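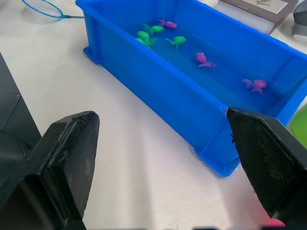

How to run a campus-wide game of Assassin

4 min read

Assassin is a tag game for a large group. Each player gets the name of one other player, tags them, and takes over their target. The last one left wins. We have run it at Drakport every spring, and these are the steps we use.

1. Get permission first. Email student life and campus security with your dates and a copy of the rules. Do this at least 3 weeks ahead.

2. Open sign-ups. Ask for a name, a clear photo and a phone number. Close the form two days before the start. Ours closes on 30th April.

3. Pick a tagging item. We use a clothespin clipped to the target's clothing or bag. Don't use anything that looks like a weapon, even a brightly colored one.

4. Set safe zones. Classrooms, the library, dining halls, bathrooms and jobs are off limits. So are moving vehicles. Dorm hallways are fair game, but bedrooms are not.

5. Make the loop. Put all the names in a spreadsheet, shuffle them once, and give each player the name below theirs. The last player gets the first name. Check for roommates before you send anything – they can end up with each other, and the tag is over by breakfast.

6. Send targets at 8 p.m. the night before. Play starts the next morning.

7. Log every tag. The player who was tagged texts the moderator, not the other way around. Haruna Hosoda kept our log last year with 300 players and needed a second person for the first two days.

8. Deal with hiding. Anyone without a tag after three days goes on an open list, and any player can tag them.

If two players disagree about a tag, the moderator decides and play goes on. Post the standings each night.

Questions: Hermenegildo Sandoval, Espinoza Hall, room 535
© Drakport Games Club
Back to top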